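Subject: Re: [lusel-users] Right arm drops out in the middle of a handover

On 23rd February, the Anwood bench wrote:
> Ours does it too, always with the elbow folded. Have you
> checked the cable slack at the wrist? And what's your
> torque limit set to?

Thanks, this got me looking in the right place! Limit was 70, I've put it down to 40 while we sort this out. The fault is a comms timeout on the right arm. It shows up in the log 84 times out of 108 runs — way too many to blame on bad luck — and the arm goes limp when it hits, so please keep your hands out of there.

I started with the cable routing, and I'm wondering about that little clip up on the white link.

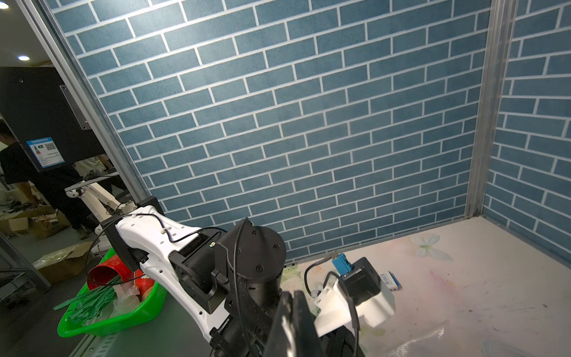

Cable looped over the link and held by the clip, braided sleeve at the joint

The bagged cup is the task that sets it off most (the Hitano script, stock speeds). Both grippers have to come in really close, and that's where the wrist twists hardest. I haven't seen one timeout with the arms parked. 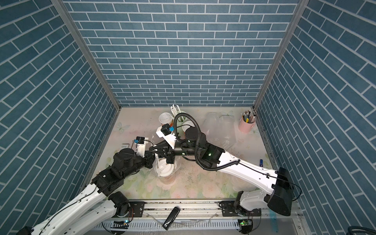 Grippers nearly touching over the bagged cup, corrugated hose looped above the right wrist

Next I'm swapping the right wrist cable for the longer Li one and running the whole batch again. Does anyone have the part number for the clip? The one in the July parts list is too small for the new cable.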